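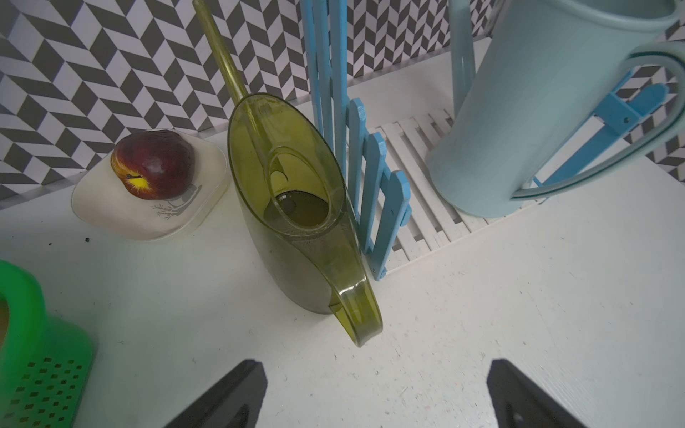
Storing soft fruit from the farm gate

Sewwandi Uddin
April 30, 2018

The first strawberries under polytunnels are ready at Flallby, and the outdoor rows follow towards the end of May. Most people who come to pick their own take home more than they can eat in two days. These are the things we tell them at the till.

Before you leave the field

Pick into shallow trays. A deep bucket crushes whatever is at the bottom, and one split berry will spoil the ones next to it. Leave the green tops on. Keep the trays in the shade while you finish the row, and don't put them in a hot boot if you plan to stop on the way home.

Sorting

Tip the fruit out gently on to a clean tea towel as soon as you get in. Take out anything soft or marked and use it that day, in a crumble or stewed with a spoonful of sugar. Sound berries go back in a single layer on kitchen paper, then into the fridge with the lid ajar.

Washing

Don't wash strawberries or raspberries until you are about to eat them. Blackcurrants and gooseberries can stand it earlier if they are dried well afterwards. Use cold water and lift the fruit out by hand. If you pour it off through a sieve, the grit goes back over the fruit. 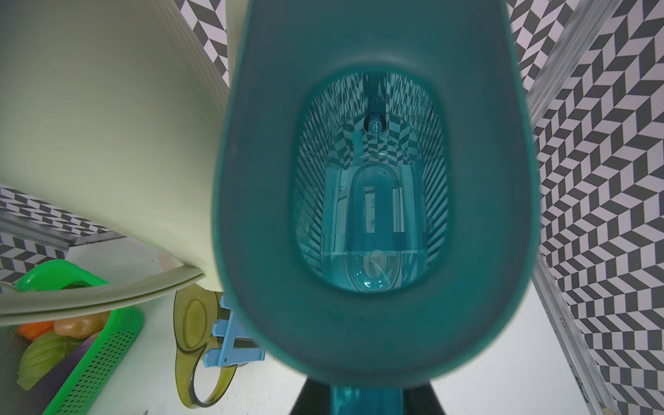 Freezing

Hull strawberries first. Spread them on a baking tray so that they don't touch, freeze overnight, then bag them up and press out the air. Currants can be frozen on the stalk and will rub off easily once they are hard. Write the month on the bag. They keep a year, though the flavour is better in the first six months.

Jam

Slightly underripe fruit sets better than very ripe fruit. For strawberries, add the juice of a lemon to each kilo. Mrs Jayasinghe, who has bought from us for 46 years, puts a handful of redcurrants in hers and never buys pectin. Warm the jars in a low oven and fill them while the jam is still hot.

Stains

Rinse from the back of the cloth with cold water, then soak in white vinegar and water for an hour before it goes in the machine. Blackcurrant may need doing twice.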